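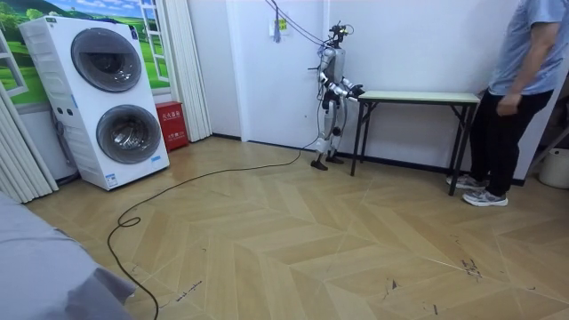
Front-Loading Machines: How They Work

By Trinidad Farías
Last updated: November
Print this page | E-mail this page

A front-loading washing machine has a round door. Behind the door is a metal drum with hundreds of small holes. The drum in the Prilitz, a common family model, has 472. Water passes through the holes, but socks do not.

The drum lies on its side. When it turns, paddles inside lift the clothes up one side. Near the top the clothes fall back into the water. This is called tumbling. The falling and rubbing loosen the dirt, and the detergent holds it in the water until a pump takes it away.

At the end the drum turns much faster. This is the spin. The clothes press against the wall of the drum and water leaves through the holes. A full spin on the Prilitz lasts 8 minutes.

The door is thick so that you can look in safely. A rubber ring seals it. A lock keeps it shut while the drum is moving.

Where floor space is short, two round doors may be placed one above the other. This is called a stack. The lower part must stand level, or the whole stack will shake.

A folding table is useful in the same room. Its legs fold flat under the top. Open the legs fully before putting clothes on it.

Things to check before a wash:
Pockets are empty.
Zips are closed.
The load is not over 5 kilograms.
No pets are in the drum.

Print this page | E-mail this page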